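Sorting the small stuff

The game closet was the last thing on my September list, and I put it off until there was only a week left. It has 6 shelves. Five of them are board games, which are easy because they come in boxes. The bottom one had turned into a pile of loose pieces, and that's the one I worked on.

I used to keep all of it in one big tote. The trouble with a tote is that the bricks sink and you have to dump the whole thing out to find a die. So this time I went with small open containers in a row, one kind of thing in each. I had 8 to choose from, mostly from Dodby, where the clear ones were marked down. I also looked at the Skaltmont drawer sets, but they cost $33 and don't fit the shelf.

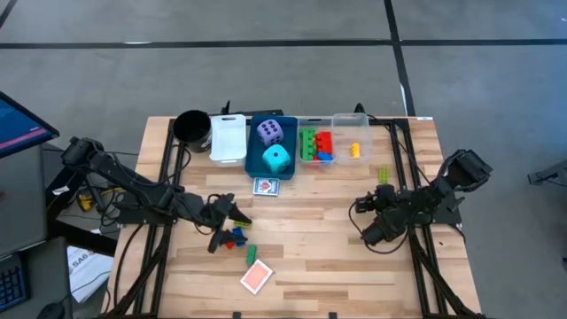 Foam dice in the teal tray, bricks in the clear bin, a few still on the table.

The clear bins are the ones I would buy again. You can tell what color is in there without picking anything up. The tray is good for the big foam dice, which are too bulky to share with anything else. Cards stay in their own box and can lie flat anywhere.

I sort bricks by color and not by size. I tried size last year and gave up after 10 minutes.

I still need labels. The Imai ones I had peeled off the last set of bins over the summer, so I'm going to try masking tape and a marker. The puzzles are next, and I already know two of them are missing pieces.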